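Workshop build log: picking drinks containers off the floor

vkettunen
Carrying on from the arm-mounting thread, as that one had got too long. The task is the same as before: find small drinks containers lying on the floor, pick them up, drop them in a bin. The upper body and arm control are done. What's left is low reach, grasp selection and the depth noise that Lindqvist keeps asking me about.

Current settings for anyone following along. Control loop on the Horinura board, planner on the desktop, wrist view streamed at reduced resolution. Approach speed is capped at 51 mm/s inside the last stretch. I have logged 57 floor attempts with these settings and failures fall mostly into one class, which I'll come to.
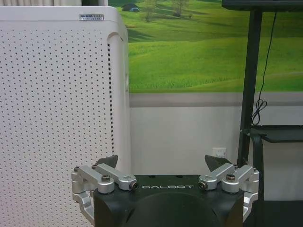 The parallel linkage keeps the finger faces at a constant angle through the stroke, so the closing width maps to motor position with a simple lookup table. I measured the table by hand with feeler gauges. The fingertips also travel in a shallow arc, and if you ignore that the tip height changes as you close. On a bench you would never notice. On the floor the tips touch down, the force estimate jumps, and the controller thinks it has hold of something.

That false contact is the failure class. Suggestions welcome.

plillex_dan
Compensate for the arc in the wrist. You have the linkage lengths, so the tip height is a closed-form function of opening. Raise the wrist by the same amount while closing. Ten lines of code.

vkettunen
Did that in July. It helps, but the remaining error is in the floor estimate. If the floor plane is out by 3 mm the compensation is correct and the tips still land.

Decha Panyasiri
Then stop estimating the floor. Come down slowly with the fingers open, accept the contact, zero there, lift a fixed amount and close. I run it that way on the Vurkudham arm at our shared shop and have not gone back.

plillex_dan
Disagree. You'll wear the fingertips and mark the floor. Touching down on every pick is a poor habit when a decent calibration would do.

Decha Panyasiri
The pads are consumables. Mine are printed and take less time to swap than a calibration takes to run.

lindqvist_r
What does the floor look like to the depth sensor? A strong pattern with a sheen can give you a plane that tilts depending on where you stand. Before changing the grasp I would want to know if the 3 mm is constant or varies with position.

vkettunen
It varies. Worse towards the back wall. I fit the plane from the head view only, and I take the patch nearest the target. 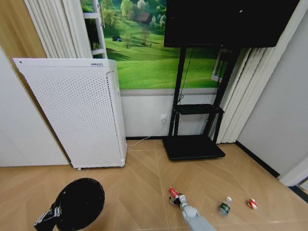
Cans are the easier case. The diameter is known, the wall gives a little, and a slightly off-centre grasp pulls itself straight as the fingers close. A bottle on its side will roll if one finger arrives first, and clear plastic gives almost no depth return, so I segment on the label and extend the cylinder from there. Crushed cans break the cylinder fit altogether. For those I take the bounding box and grasp across the short side.

lindqvist_r
Extending from the label assumes it sits centrally along the body. On plenty of bottles it doesn't.

vkettunen
Agreed. I offset towards the cap when the cap is detected. When it isn't, I accept the error.

plillex_dan
What about the furniture? My planner spent most of its life avoiding a chair that had been moved the week before.

vkettunen
Static obstacles are boxes entered by hand, padded, and stored in a text file. The planner treats them as solid from floor to ceiling. Crude, but planning time dropped to 1490 ms and I can live with that.

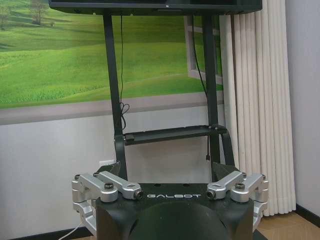
Obstacle modelling is the part I would redo first. Solid boxes throw away a lot of usable space and they deal badly with anything open-framed. The TV stand is a good case: two uprights with a shelf bridging them partway down, and a thin cable hanging to a small coil just above it. A box covers all of that, including the gap between the uprights. Mesh models would recover the gap, but the cable would be missing from the mesh, and a cable is what I least want a finger to hook. So for the stand I am keeping the box. For the white unit by the wall I could tighten the padding without much risk.

Decha Panyasiri
Keep both boxes. Nothing you want to pick up is inside them.

plillex_dan
Until a can rolls under the shelf.

Decha Panyasiri
Then you bend down and get it.

vkettunen
Back to the floor question. I'll try touch-down on one run and the head-view plane on the next, same objects, same positions, and log tip height at closure for both. Lindqvist, I'll add the distance from the back wall as a column so you can check for tilt.

lindqvist_r
Log the head pitch as well. If the tilt follows pitch, it's your extrinsics and the floor is innocent.

vkettunen
Will do. Column added.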